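Re: Rilgate wants our feeds
Reading time: 2 min

Trinidad Umali wrote:
> Rilgate says it will import everyone's followers from
> Drolo in May, free. Is anybody on this list planning
> to move? I have 600 followers and I'd like to keep
> the ones who aren't my cousins.

I moved. Rilgate brought over all my posts and two of my followers, one of whom is me on my old account.

The trouble is that I now check both. Drolo has the people, Rilgate has the nicer buttons, and each emails me at 2 a.m. to say I've been missed. Rilgate also raised the post limit to 2000 characters - a cruel thing to do to anyone who follows Nizar.

My advice is to claim your name there and then go quiet until Imelda's group decides. Where they go, the rest of us will follow, grumbling.

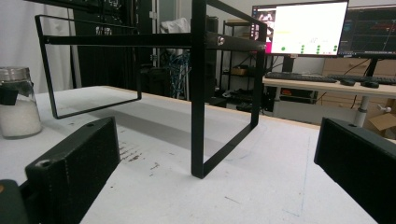 Black metal frame on a white tabletop.

If you do sign up, turn off "suggest me to contacts" first. My dentist has already said hello.

Widad Khalaf

Contact the list owner | © Salgado Lists | Back to top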